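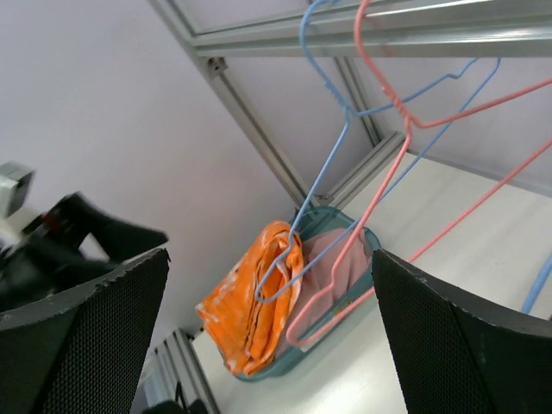
Figure 4.1 A small laundry setup, with a black gripper finger on either side.

Chapter 4
Washing Pet Bedding

3 min read

A cat or small dog spends much of the day lying on fabric, and that fabric collects hair, dander, skin oil and sometimes flea eggs. This chapter covers how often to wash bedding, how to remove hair first, and which detergents to avoid.

Most covers can be washed every 2 weeks. Wash them more often if the animal has fleas or a skin condition. Shake the cover outdoors and go over the seams with a rubber glove – hair left in the seams mats when it gets wet. Use an unscented detergent and skip fabric softener, as its residue can irritate the skin.

Section 4.1 begins with fabric types. Foam inserts are treated separately in Section 4.3.

We use cookies to improve your reading experience. Accept

Comments

Atieno Shemweta: Does the softener advice apply to dryer sheets too?

Valter Tveit: Yes, it's in 4.2. Keep the box away from cats.

Idrisa Muli: The glove works on our couch as well.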